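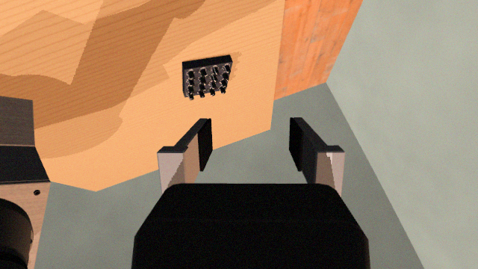
ok a thread about moving house with a piano, because three people have asked and I am sitting on the kitchen floor waiting for the kettle

1/ we moved from Risard to Calvo. 762 km. one upright piano, one dog, far too many books

2/ first quote for the piano alone was $900. I laughed. second quote, also $900. stopped laughing

3/ went with Lomix in the end. pricey but they asked the right questions on the phone. how many steps, which way does the front door swing, is there a turn in the hallway. the other mob just asked for the suburb

4/ measure your hallway!!! measure it at the skirting board not at chest height. old houses lean in. ours lost a fair bit at the bottom and thats where the castors are

5/ take the front panel off yourself the night before and wrap it in a doona. it's the bit that gets scratched. label the screws. I put mine in a yoghurt tub and then packed the yoghurt tub, so. dont do that

6/ music books are heavier than you think. small boxes only. I did one big one and the bottom went out in the driveway, Czerny everywhere, neighbours watching

7/ pick-up was 25th July, middle of winter, raining sideways. they had proper covers. ask about covers

8/ someone wanted to know if you should tune before the move. no. save your money

9/ and don't tune straight after either. our tuner at the new end said let it sit and get used to the room. booked for September. it sounds like a pub at the moment and I'm playing it anyway

10/ keep it off the outside wall if you can, and nowhere near the ducted heating. our new loungeroom has a vent in every sensible spot. ended up beside the bookcase which is not where I wanted it but fine

11/ halfway break
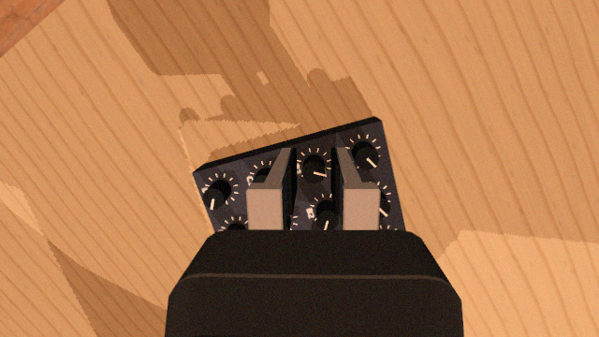 knobs, wood grain

12/ ok back. insurance. read what "transit" covers. ours covered the truck and NOT the carrying from the truck to the house, which is the only part where anyone drops anything. extra $32 to fix. paid it on the spot

13/ stairs cost more. even the three little ones out the front. send photos of them before you get the quote so theres no argument on the day

14/ dog: hated all of it. slept under the keyboard the first night, so the piano is his now I guess

15/ things I'd do differently: pack the piano stool LAST. we had nowhere to sit for two days and it was at the very back of the truck behind the freezer

16/ also would've chucked the metronome. hasn't worked in years. paid to drive it 762 km

17/ someone in replies asking about digital instead. had one, sold it, missed the real thing. if you're renting and moving every year though, yeah, get the digital, your back will thank you

18/ kettle's boiled. will post again after the tuning in Septmber if I remember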